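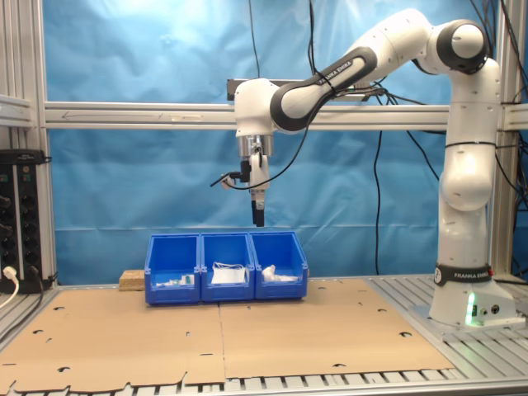

What does a visitor see at an open day of a hearing aid repair and earmold laboratory?

Visitors follow a hearing aid or an earmold from the receiving desk to the shipping shelf, and may speak with the technicians at each bench. At the Polleck laboratory the full tour takes 50 minutes and ends in the fitting rooms.

Report of the visit to the Polleck Hearing Laboratory

The Polleck Hearing Laboratory opened its doors to patients, families and clinic staff on Saturday, 4th May. Our association of hearing clinics was invited to send a party and did so. This report is published for members who could not attend and for those who are thinking of sending their own repair work to the laboratory.

Attendance and arrangements

The laboratory registered 162 visitors over the day. Tours left from the front lobby in small groups. Real-time captioning was shown on a screen in the lobby, and the guides wore microphones that sent sound to neck loops, which could be borrowed at the desk. Several members of our party noted that the loops worked well in the lobby but less well near the polishing room, where the extraction fans run all day. The laboratory has been told of this.

Parking was limited. Members who come by car in the future should use the lot behind the building and enter by the side door, where there is a ramp.

Receiving and inspection

Each device that arrives by mail is opened at a single counter, given a job ticket and placed in a lined tray with its own lid. The ticket stays with the device until it leaves the building. The receiving staff record the serial number, the side (left or right), the condition of the case and the complaint as the clinic wrote it. We were asked to remind members that "not working" is of little help to a technician. A note such as "cuts out after an hour" or "whistles when chewing" saves a good deal of bench time.

Behind-the-ear devices are checked first for blocked tubing and worn battery contacts. The technician on duty said that a large share of the devices sent in as dead need only cleaning and a new tube. The laboratory does not charge clinics for the first of these checks.

Earmold production

The earmold section takes up the largest room. Impressions sent by clinics are scanned, and the scan is trimmed on a computer before the mold is made. The original impression is kept for 35 days in case of a remake. Clinics that send scans directly, by means of the Tundis ordering page, skip the first step and usually receive the mold two days sooner.

Visitors were allowed to handle sample molds in soft and hard materials. The guide explained the difference between a full shell and a canal mold and answered questions about allergies, of which there were many. Patients who have had a skin reaction should say so at the clinic before an impression is taken, and the clinic should mark the order form. The form has a box for this on its second page, and our members were told that it is often left blank.

Hygiene and packing
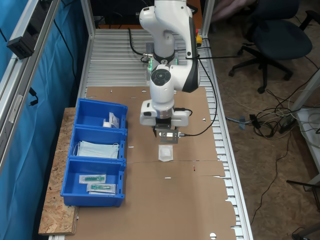
Clean handling of anything that goes into the ear was a main theme of the day, and the laboratory gave it a full stop on the tour. Earmolds are washed, dried and sealed before they are packed, and the technicians change gloves between jobs. The guide asked clinics to take the same care with returns, and to keep small supplies closed until they are needed. A square white packet like the one lying on the table under the gripper, with a soft pad sealed in a translucent pouch, should be opened only when the patient is in the chair. Devices returned after an ear infection must be bagged separately and marked on the outside.

Fitting rooms and listening demonstration

The last part of the tour was held in the two fitting rooms, which the laboratory shares with the Siriwardena Hearing Clinic. Visitors could listen to recorded speech in restaurant noise, first without processing and then through three program settings. Family members of hearing aid users spoke of this as the most useful part of their visit. One room was kept for short questions about cleaning, wax guards and dry storage, and the line for it was long through most of the morning.

No hearing tests were given on the day. Visitors who wished to have one were handed a list of clinics in the area.

Capacity and planned changes

The laboratory now completes 300 repairs in a normal week. It intends to add an evening bench in October and to begin taking repairs of Ruvlow rechargeable models, which it has until now returned to the sender. Prices for clinics under contract will not change this year.

Notes for members

Clinics may request a private tour on any weekday morning by writing to the laboratory's front office at least two weeks ahead. Closed shoes are required in the earmold section. Persons who use a cochlear implant or a pacemaker should tell the guide before the tour begins. Copies of the order form, with the boxes most often missed marked in yellow, are available from our association's office on request.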